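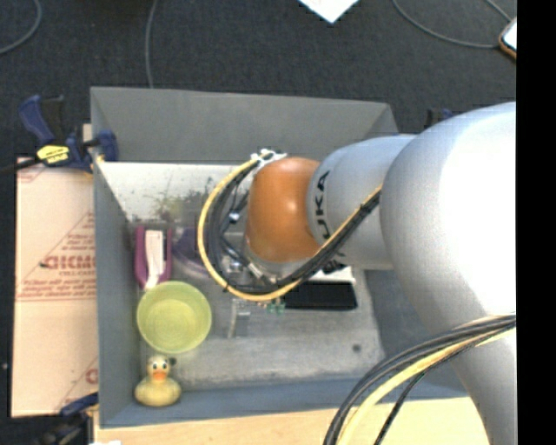
本页最后修改：八月，14:20　修改人：Nurhan Tuncer

器具与散件存放　第3讲讲义
开口料箱：几何、装载与底面状态

一、本讲范围

第2讲处理的是带盖周转箱，盖板参与承载，箱口尺寸受盖沿约束。本讲只讨论无盖的矩形箱，下称开口箱。所放物品限于单件质量小、形状不规则、不按格位固定的散件，典型的是碗、杯、盘一类餐具，以及尺寸相近的塑料制品。液体、粉料、带刃口的物件不在本讲范围内。

需要预先掌握的内容：平面图形形心的求法，静摩擦系数的定义，棱台与圆台的体积公式。未修过静力学的同学请先读Mistonance课程平台上的补充材料A，第五节的推导直接使用其中的力矩平衡式。

本讲的符号在全文内保持一致：
L　箱内长，沿左右方向
W0　箱内底宽，沿前后方向
W1　箱口宽，沿前后方向
H　箱内深
m0　空箱质量
m1　所装物品总质量
x　自左壁内侧起算的水平距离
μ　物品与箱底之间的静摩擦系数

左右前后一律以操作位为准。操作位面向前壁，前壁靠近操作者，后壁远离操作者。这一约定在第2讲里用的是“长边、短边”，改动的原因是开口箱的四壁往往不对称，只说长短边无法区分前后。

二、壁面

2.1 壁的名称与作用

四壁分别称前壁、后壁、左壁、右壁。讲义首图中的灰色矩形箱可以作为参照：后壁较高并向内倾斜，左壁较窄，前壁呈偏蓝的灰色。右壁大部分被遮住，讨论时不引用它的形状。

壁的作用有三：限制物品水平移动，在搬运时传递提力，在堆放时传递竖向力。开口箱的竖向力全部经壁口传到下一层，箱内物品不受力，前提是物品顶面低于壁口。顶面高出壁口的散件在堆放时会直接承压，碗类的口沿首先受损。本课程因此要求预留顶隙，取值见4.3。

2.2 倾斜壁对容积的影响

壁面有斜度时，底宽与口宽不等，标称容积不能用口部尺寸直接乘深度求得。设仅后壁倾斜，其余三壁竖直，横截面为直角梯形，则

V = L × H × (W0 + W1) / 2

算例采用Talton型教学箱的图纸尺寸：L = 525毫米，H = 200毫米，W0 = 325毫米，W1 = 365毫米。

平均宽度 = (325 + 365) / 2 = 345毫米
V = 525 × 200 × 345 = 36 225 000立方毫米，即36.2升

若误按口宽计算：
V′ = 525 × 200 × 365 = 38 325 000立方毫米，即38.3升

误差为2.1升，相对于口宽算法的结果为5.5%。装散件时这一误差通常被填充率的离散性掩盖，装规则块状物时则不能忽略，因为底层一排物品按325毫米排布，放不下按365毫米设计的列数。

上例的尺寸只属于Talton型。Hultgate型的两侧壁同样带斜度，截面沿两个方向变化，应使用棱台公式，不得套用直角梯形的结果。

2.3 倾斜壁对取放的影响

壁与底的夹角大于直角时，贴壁物品的上部与壁面之间留有楔形空隙，手指或夹持件可以从空隙进入。夹角等于直角时，直立的杯类与壁面全高接触，取出前需要先把物品推离壁面。夹角小于直角的壁在本课程所用器具里没有出现，如遇到，应按缺陷上报。

碗类的情况不同。碗口直径大于碗底直径，即使在竖直壁旁，接触也只发生在口沿一处，口沿以下本来就有空隙。所以壁面斜度对碗的取放影响较小，对直筒杯影响较大。选箱时先看物品的母线形状，再看箱壁。

2.4 圆角

壁与壁、壁与底的交线一般做圆角。圆角半径r使底面有效面积减小，四个竖向圆角合计减小 (4 − π) r²。r取20毫米时，减小量为343平方毫米，可以忽略。壁与底之间的圆角影响更大：平底物品贴壁放置时，底缘会骑在圆角上，形成初始倾斜。测量时应使用平底校块，校块与壁接触而底面不平贴的，记录塞尺读数。

三、底面

3.1 状态描述

新箱底面的颜色和光泽大体一致。使用后的底面出现擦痕，表现为较浅的斑块或条带，底色因此不均。首图中的箱底属于已使用的状态，灰色深浅混杂，有颜色较浅的擦痕区。

擦痕的描述分为四项：位置、走向、颜色相对底色的深浅、触感。前三项可凭目视完成，触感必须用手或粗糙度样块比对，不得由颜色推断。浅色区可能是材料表面变粗，也可能是外来物附着，仅看外观无法区分，记录时写“浅色区”，待擦拭后复查再改写为“擦痕”或“附着”。

3.2 记录网格

将底面沿左右方向分为三列，沿前后方向分为两行，共六区，编号自左后起，先行后列：后行为A1、A2、A3，前行为B1、B2、B3。跨区的擦痕记在面积较大的一侧，另一侧写“延伸”。

记录格式如下：

箱号；区号；深浅（浅于底色、同底色、深于底色）；走向（左右、前后、斜、无）；触感（平、糙、凹、凸）；复查结果

不使用“严重”“轻微”一类词。上一届的记录里这两个词出现频率很高，各小组的判定尺度不同，汇总时全部作废。

3.3 擦痕与摩擦系数

底面变粗会提高μ，但提高的量与物品材质有关。同一箱底对塑料碗和陶瓷碗给出不同的数值，表内引用μ时必须同时写明物品材质。

μ用倾斜法测定。箱底水平时放置单件物品，缓慢抬高箱体一端，物品开始滑动时箱底与水平面的夹角记为θ，则 μ = tan θ。

μ = 0.3时，θ = 16.7度
μ = 0.4时，θ = 21.8度
μ = 0.5时，θ = 26.6度

抬升速度应尽量均匀。到达滑动角之前出现的微小位移不计，位移超过5毫米才视为滑动。每区重复五次，取中位数。取中位数是为了排除物品底部卡在凹痕处的个别读数。

四、散件

4.1 碗的几何简化

把碗简化为圆台壳，参数为口半径R、底半径r、高h。圈足或内底圆在俯视时表现为口沿圆以内的较小的圆。首图左壁附近的圆碗为半透明黄绿色，口朝上，可看到口沿之内的圆形底。凡碗口朝上放置且底圆可见的，俯视照片里能够同时取得两个圆，r与R的比值可以从图上量取，绝对尺寸仍需实测。视线不垂直于口平面时，两圆投影为椭圆且圆心错开，量取前应先作校正，否则比值不可用。

圆台体积：

Vb = πh (R² + Rr + r²) / 3

以Đỗ编制的教学样件表中的碗为例，R = 70毫米，r = 35毫米，h = 60毫米：

R² + Rr + r² = 4900 + 2450 + 1225 = 8575
Vb = π × 60 × 8575 / 3 = 538 800立方毫米，即0.54升

同口径同高的圆柱体积为923 600立方毫米。二者之比为0.583，即单只碗口朝上放置时，在它自己的外接圆柱里，口沿以下尚有41.7%的空间位于碗壁之外。这部分空间形状不利，只能容纳扁薄的小件，不计入可用容积。

若按外接长方体计算，单只碗占用140 × 140 × 60 = 1 176 000立方毫米，即1.18升。排布计算一律用外接长方体。

4.2 朝向

碗在箱内有三种稳定或准稳定的姿态。

口朝上。支承圆为底圆，半径r。重心高度记为c，倾倒临界角为 arctan (r / c)。上例取c = 25毫米，临界角54.5度，远大于3.3中的滑动角，因此箱体倾斜时碗先滑后倒，一般不会倒。口朝上的碗可以再承接小件，但小件会提高合重心，应重算c。

口朝下。支承圆为口沿圆，半径R，稳定性最高。缺点是口沿与箱底全周接触，底面不洁时直接污染口沿；另外底面有水时，口沿内的空气被封闭，取出时有阻力。

侧放。碗以口沿上一点和外壁上一点接触箱底，可以滚动。滚动轨迹是圆弧，圆心在碗轴线与箱底平面的交点处。侧放的碗只有靠住壁面或其他物品才算稳定，记录时写明所靠的对象。

三种姿态的选择取决于下一道操作。需要逐件取出的用口朝上，需要长时间存放的用口朝下，侧放只作为倒入之后的过渡状态，不作为存放状态。

4.3 叠放

同规格的碗可以套叠。套叠节距p为相邻两只碗口沿平面之间的距离，n只碗的总高为

Hn = h + (n − 1) p

顶隙取20毫米，箱深200毫米，则允许总高180毫米。取h = 60毫米，p = 12毫米：

n = (180 − 60) / 12 + 1 = 11

一列可叠11只。底宽325毫米，碗口径140毫米，前后方向放两列，余45毫米。左右方向525毫米放三列，余105毫米。底面共六列，与3.2的六区对应，理论装载66只。

余量应集中在一侧，供手进入。平均分散在各列之间的余量每处不足40毫米，手指进不去，等于没有。

壁厚不一的碗混叠时，p不再是常数，应逐件测量。p过小说明两碗贴合过紧，半透明的塑料碗在这种情况下容易粘连，分离时用旋转的方法，不用敲击。

4.4 半透明物品

半透明物品在灰色箱底上的边界对比度比不透明物品低，对比度沿口沿一周也不均匀。迎光一侧常有亮线，背光一侧与底色接近。目视清点时容易把套叠的两只半透明碗看作一只，因此清点半透明物品必须逐件分离，或者测叠高后用上式反算n。反算结果不是整数的，说明叠放不到位或混入了别的规格。

照明方面，灯从一侧照射时，近灯侧的光亮表面会出现接近白色的高光，颜色信息丢失。颜色记录应取自没有高光的区域。光源位置在记录表的备注栏里注明。

五、装载分布

5.1 偏载

散件未经排列时，常在箱内聚向一侧。首图即为偏左分布，物品主要集中在箱内左侧。偏载不影响容积，影响提箱时两端的受力，也影响箱体放在货架边沿时的稳定。

5.2 合重心

空箱视为左右对称，重心在L / 2处。装入物品总质量m1，其重心距左壁x1，则合重心位置为

x = (m0 × L / 2 + m1 × x1) / (m0 + m1)

算例：Talton型空箱m0 = 2798克，L = 525毫米；物品m1 = 3000克，x1 = 110毫米。

m0 × L / 2 = 2798 × 262.5 = 734 475
m1 × x1 = 3000 × 110 = 330 000
x = 1 064 475 / 5798 = 183.6毫米

合重心偏离中线78.9毫米，占箱长的15.0%。

5.3 两端提力

两手分别提左右两端，箱体保持水平，总重为5.798 × 9.81 = 56.9牛。对左端取矩：

右端提力 = 56.9 × 183.6 / 525 = 19.9牛
左端提力 = 56.9 − 19.9 = 37.0牛

左端承担65.0%，右端承担35.0%。这里把提点近似取在左右壁内侧，壁厚与把手外伸的影响略去。两端力之差17.1牛，单次搬运可以接受。连续搬运时，本课程规定较重一端的占比不超过60%，上例不合格。

5.4 调整

把物品重心由x1移到x1′，使左端占比降到60%，即 x = 0.4L = 210毫米：

5798 × 210 = 1 217 580
1 217 580 − 734 475 = 483 105
x1′ = 483 105 / 3000 = 161.0毫米

物品整体右移51毫米即可满足要求。实际操作时不必整体推移，把其中较重的几件移到右侧更快，但应重新称量并核算x1′，不可凭手感判断。

调整顺序：先取出顶层散件，再移动底层重件，最后放回顶层。直接推动整堆物品会在底面产生新的擦痕，也会使侧放的碗滚到重件下面。

5.5 前后方向

前后方向的偏载按同样的方法计算，把L换成平均宽度。后壁倾斜而前壁竖直时，空箱重心不在平均宽度的中点，应由图纸给出或用刀口法实测。后壁较高的箱，空箱重心还要向后移。未经实测不得取中点。

六、取放规则

6.1 放入

物品先接触箱底再松开，释放高度不大于10毫米。
底层放底面最大的物品。
口朝上的碗之间保留间隙，间隙小于5毫米时改为接触放置。
易滚物品最后放，并靠壁。
放完后核对顶隙，用直尺横跨前后两壁检查；两壁不等高时，以较低的壁为准。

最后一条常有疏漏。后壁较高的箱，若将直尺搭在后壁与前壁上，直尺本身是斜的，靠后的物品可能高出前壁高度而测不出来。正确的做法是在较低壁的高度上拉水平线。

6.2 取出

自上而下，自空侧向密侧取。空侧指物品较少的一侧，手从该侧进入，对其余物品扰动最小。
碗类夹持口沿时，夹持点应在壁面与口沿之间留有空隙的位置。贴左壁的碗从右侧口沿夹持，反之亦然。
套叠的碗整列取出后再分离，不在箱内分离。
一次取一件。两件同时带出的，退回重取并在备注栏记录。

6.3 取空之后

翻看四角，确认没有薄片小件贴在圆角处。半透明件在这一步漏检最多。然后按3.2记录底面状态。

七、清洁与存放

底面用中性清洁剂和软布，自后壁向前壁单方向擦拭。往复擦拭会把颗粒带回已清洁的区域。擦拭前后各记录一次底面，两次记录对照，浅色区消失的归为附着，不消失的归为擦痕候选，再以触感确认。

箱体晾干后倒扣存放。倒扣时支承面为壁口，壁不等高的箱倒扣后箱体倾斜，只可单层放置，不叠。Hultgate型四壁等高，可以叠放三层。标签贴在前壁外侧，不贴底面，也不贴后壁内侧。

八、课内实测

分组进行，每组一只箱。所需器具：钢直尺、平底校块、塞尺、电子秤、量角器、垫块。

步骤一　测L、W0、W1、H，各测两端及中点三处，记录三个值，不只记平均值。
步骤二　称空箱，读数保留到克。
步骤三　按3.2记录底面六区。
步骤四　将样件一次倒入，不作整理，测各件中心的x，逐件称量，计算x1与合重心。
步骤五　按5.4计算并调整，再测一次。
步骤六　取空，复查底面，与步骤三的记录对照。

步骤四中，x以物品底面接触区的中心为准。侧放的碗没有明确的底面接触区，取口沿接触点与外壁接触点连线的中点。这样取值与真实重心有偏差，样件表范围内偏差不超过15毫米，对合重心的影响小于8毫米。

电子秤的台面小于箱底时，箱体必须居中放置，四角悬空量目视相等。台面上垫板的，先去皮。

实测表每组交一份，写明箱号与型号。单位统一用毫米、克、牛、度，升只用于最终容积。计算过程保留四位有效数字，结果保留三位。表内空格一律填“未测”，不画斜线。

九、常见错误

把口宽当作底宽代入容积公式，结果偏大。
合重心算式里漏去空箱质量，结果向物品一侧偏移过多。上例若漏去m0，会得到x = 110毫米，左端占比79.0%，与正确值相差14个百分点。
以箱外壁为x的起点。起点在左壁内侧，若以外壁测量须减去壁厚。
用颜色深浅代替触感填表。
把可见的底圆误认为第二只套叠的碗。单只碗口朝上时，俯视本来就有内外两个圆。套叠碗的特征是口沿处出现间距为p的多道边线，须从侧面看。
叠高算式写成 n × p，漏去最下一只碗的高度。

十、符号与第2讲的对应

第2讲的B对应本讲的W1，第2讲的D对应本讲的H。第2讲没有W0，因为带盖周转箱按竖直壁处理。第2讲例题若改用本讲符号，取W0 = W1即可，结果不变。

样件表中R与r的测点：R取口沿外缘，r取底圆外缘。第4讲讨论分格内衬时，R改取口沿最大外径处加1毫米余量，届时另行标注为R′，与本讲数值不可混用。

摩擦测定约需200克以上的单件质量才能得到稳定读数，较轻的样件在碗内加配重，配重置于内底中央，并重算c。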